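Can a Robot Really Put Your Laundry Away?

Lots of kids have one chore they would give away for free, and for plenty of them it's folding clothes. So when a company called Womuvora says it will send a folding robot to your home, it sounds great. Before you start begging the grown-ups, let's look at what is being sold.

What is it?

The service is called Ulelora. A family doesn't buy the robot. They rent it, and Womuvora brings it over, sets it up on its own table, and fixes it when it breaks. Right now you can only get it in the town of Trernetthorpe, and it costs 111 dollars a month. That is a lot of money for folded socks. (And it doesn't do socks. We checked the list. Socks are "coming in July.")

The ads say Ulelora "takes laundry off your hands." Read that again slowly. Does it wash the clothes? No. Does it dry them? No. Does it carry them up to your room? No again. You bring it clean, dry clothes, and it folds them. After that you carry them upstairs yourself, same as before.

Why is folding so hard for a robot?

Think about a wooden block. Pick it up, turn it over, put it down, and it is still the same shape. Robots like things that keep their shape, and factories have used robots to move stiff parts for a long time.

Now think about a T-shirt on the floor. It could be inside out. A sleeve could be tucked under. Every time you drop it, it lands in a new way. You can find the collar with your fingers even if you are half asleep and watching cartoons. A robot has to work out which part is the collar, grab that part, and not grab two layers at once.

Pants have their own problems. Denim is thick and heavy, and when you lift it by one spot the rest hangs down and folds over on itself. The pockets and seams make some parts much thicker than others. The robot's gripper, its version of a hand, has to squeeze hard enough to hold on. Too loose, and the pants slip away. 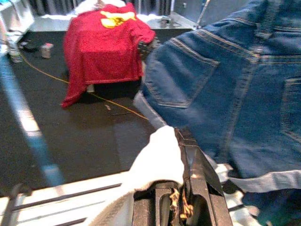
According to Pathirana, "holding on to the jeans is the easy bit, and people clap too early. Ask how long the whole basket takes."

So we asked. Womuvora says Ulelora needs 6 minutes for one pair of jeans. Try it yourself with a clock. Even if you are slow and you stop to complain, you will probably win. Ten pairs would take the robot a whole hour.

The company also says its robot has folded 1603 items in tests. Big numbers like that can sound like proof, but a good question to ask is: how many did it try? If it tried 1603 and folded them all, wow. If it tried five times as many, that is a different story. We looked all over the website and couldn't find the answer.

Should your family get one?

Some people find folding painful or can't do it at all, and for them a slow robot could still be a big help. We would like to hear from a family like that before we say more.

For everyone else, we aren't sold yet. Ask Womuvora these things first:

Who fixes the pile if it gets stuck?
Can it tell a shirt from a towel?
Where does the table go in a small apartment?

We will look again when the socks are ready.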